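Sat 20 February

Slept badly, woke up at five with a furniture problem. Vojtěch Kratochvíl has decided that the back room at Bartoš is going to be rearranged before June, and that I have opinions about it. I do now.

His plan arrived by email with a drawing on which the door opens the wrong way. I walked over after lunch, mostly to be difficult, and stayed almost 2 hours.
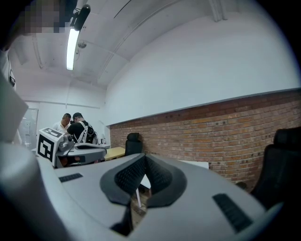 My quarrel is with the chairs. Vojtěch wants stools, tall ones, from Wodeo, because he sat on one once in a bar and felt young. I have a back. The big black office chairs are ugly as sin, and the one behind the yellowish desk has a headrest, against which I could sleep through any meeting he cares to call. It stays by the wall, where it is. I told him the brick can stay too, seeing as it only comes halfway up and he was already talking about painting it.

He wrote "brick - discuss" in his notebook. We did not discuss. Walked home the long way, bought onions, forgot the bread. Tomorrow I measure the desk myself - his figure was 191 centimeters and I don't believe a word of it.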